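Thread on the 52 bus, the Grultley to Brevolthorpe one, for people who have asked me what is happening with it. I've been to both meetings and read the papers. I'll try to put it all in one place.

Background first. The 52 is run by Mollah, a family coach firm that took it on when the bigger operator gave it up. It has 16 stops. It goes hourly in the daytime, then there's a gap, then one last bus out of Grultley at 9.40 in the evening.

The council pays part of the cost. Mollah keep the fares. The council's contract runs out at the end of March and they're asking what should replace it.

There are two options on paper. Option A keeps the hourly bus and drops the evening one. Option B keeps the evening bus but goes down to every two hours between the morning and the school run.

There is no option C on the form. There is a box for other comments. Use the box.

Who I am, as it came up last time: I don't drive, I've lived at the Brevolthorpe end for years and I use this bus most days. I'm not on the parish council and I don't work for Mollah.

The petition first. It got 2376 signatures, on paper and online together. It was handed in at the November meeting by Shiuli Khan, who did most of the doorstep work with her sister.

The petition and the consultation are separate things. Signing one doesn't count as answering the other. A lot of people think they've already had their say and haven't. When I last asked, the council had 146 completed forms.

The forms carry more weight. I asked Gerrit Segers in the transport office and he said a petition is noted in the report as a single item, while the forms are read and grouped by what they say. So please do a form even if you signed.

The form is on the council website under transport, then local services, then "supported services review". Paper copies are at Grultley library and in the chemist's in Brevolthorpe. You can also get one from the driver on most runs. They keep them behind the cab door so you have to ask.

It took me twenty minutes. You don't need to answer every question. The ones about age and health are optional and you can leave them blank.

Now the evening bus, which is what most of the replies are about.

The council's figures show it as lightly used. That is fair for most nights. What the figures don't show is who is on it. It's care workers coming off shift, the people from the supermarket, and students from the college when there's a late class.

Anca Tudose let me share this. She does lates at the care home by the Grultley roundabout. If the 9.40 goes, her choice is a taxi that costs more than an hour and a half of her wages, or asking for day shifts, and there are none going. She put that on her form in the same words.

If you're in that position, write it down like that. Where you get on, where you get off, what time, what you would have to do otherwise. It doesn't have to be well written.

The two-hourly option looks harmless until you try to plan a hospital appointment around it. The connection at Grultley station is with the quarter past train. Under option B every second train has no bus to meet it, and the waiting room shuts at six.

I raised this at the meeting. The answer was that timings could be "looked at" once an option is chosen. I'd sooner they were looked at before.
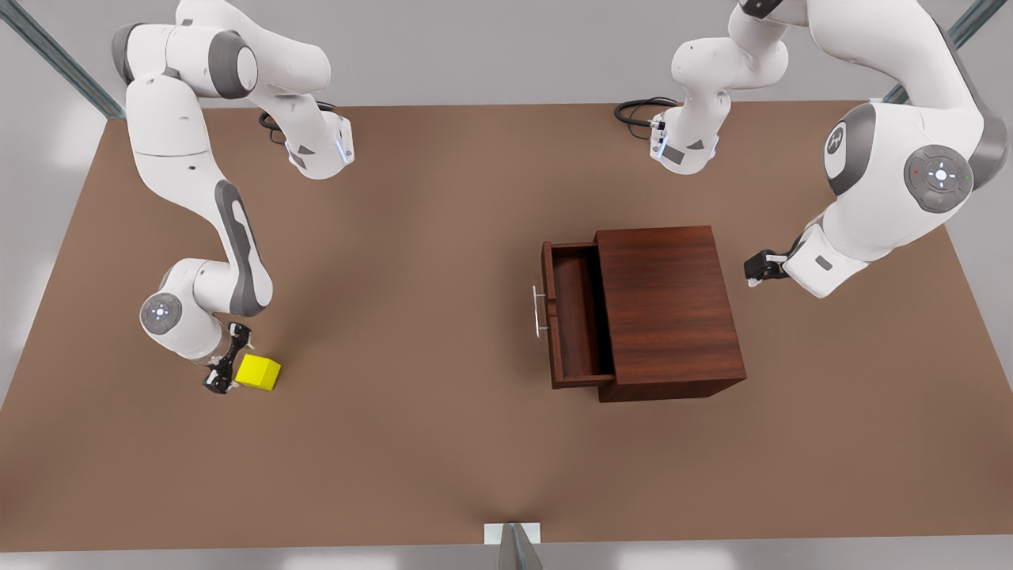 Does the bus pass still work on the evening service?

Older people's and disabled people's passes are good on the 9.40, the same as on the daytime buses, and they will stay good on whatever replaces it. The only time they aren't taken is before half past nine in the morning, and the disabled person's pass is exempt from that as well.

On fares. Mollah have said they don't plan to put them up before the new contract. After that they haven't promised anything, and I wouldn't expect them to until they know what the contract says.

A few of you have asked why Mollah don't just run it without the subsidy. Laurențiu Sandu, who manages their depot, spoke at the second meeting. He said the school run covers its own costs and the rest doesn't. He was quite open about it. They would like to keep the route and they can't do it at a loss.

He also said the biggest cost on the evening run is the driver's hours. The fuel matters less than people assume. A driver who finishes after ten can't legally start on the early school bus, so that one trip affects the next morning's rota too.

This is useful to know when you fill in the box. An earlier last bus, say ten to nine, would be cheaper for them than the 9.40. It would suit the supermarket staff. It wouldn't suit Anca. I've put down that I want the 9.40 kept and I've said why, but if you could live with an earlier one, say so, as it may end up as the compromise.

On the demand-responsive idea. Somebody at the council is keen on this. You book a minibus through an app called Vundura and it picks you up within a window. They have it in the villages on the far side of the county.

I went over and tried it. I booked two trips. The first came ten minutes into its window and was fine. The second time there was nothing available for the return until late afternoon, so I walked down to the main road and got the ordinary bus.

The driver was helpful and it was a comfortable vehicle. My trouble with it is that you can't rely on it for work. You can book a week ahead, but the slots go early, and it stops at seven.

It also needs a smartphone, or a phone call between nine and four. My neighbour has neither a smartphone nor much patience with being on hold. She gets the 52 because it comes at ten past.

To be fair to it, for places with no bus at all it's a real improvement, and two people I spoke to over there were very pleased with it. I don't think it replaces an hourly service on a road that already has one.

Stops. There's a proposal tucked into the appendix to miss out Mill Lane and the lower end of Church Road. It's the same in both options. It would save four minutes each way.

If you use either of those, look at page nine. It isn't mentioned in the summary or on the form. The nearest other stop is up the hill by the garage and there's no pavement for part of it.

I asked whether anybody had walked it. Gerrit said he would. I had an email from him afterwards to say he had, in the rain, and that he would be adding a note about the missing pavement. So that's one thing that has moved.

Shelter at the Brevolthorpe terminus. It's a separate budget and a separate person. The broken panel has been reported. The parish owns the shelter, the county owns the pole and the timetable case belongs to Mollah. If you report a fault, start with the parish and they'll pass it on.

The timetable in the case is out of date, by the way. The afternoon buses leave three minutes earlier than it says. The online one is right.

What happens next, as far as I understand it. The consultation closes, officers write a report, and the report goes to the cabinet member. The cabinet member decides. There isn't a full council vote on it.

The public can speak at the cabinet meeting for three minutes each if they register beforehand. Imtiaz Navaratnam is putting together a list so that we don't all say the same thing. He wants someone from the college, someone who uses a wheelchair or a frame, and someone from one of the shops. Reply here or leave a note for him at the library desk.

The meeting is at county hall at two in the afternoon. You can get there on the 52 and the train. You can get home again too, provided it finishes before the last train at nine.

If you'd like help with the form, I'll be in the back room of the Brevolthorpe chapel from ten until noon on market mornings until it closes. Bring your glasses, the print is small. There's tea.

A couple of replies said this is all decided already. It may be. The Brevolthorpe to Grultley Saturday service was meant to go three years ago and it was kept after people wrote in, so I think it's worth the twenty minutes.

Someone else asked why I don't just learn to drive. I have epilepsy. Plenty of other people on that bus have their own reasons and don't need to give them.

I'll add to this thread when the report comes out. Please don't message the drivers about it. They've been told as much as we have and they're trying to keep to time.

Correction to the post about paper forms: the chemist's has run out. The library still has a stack, and Shiuli has some if you see her.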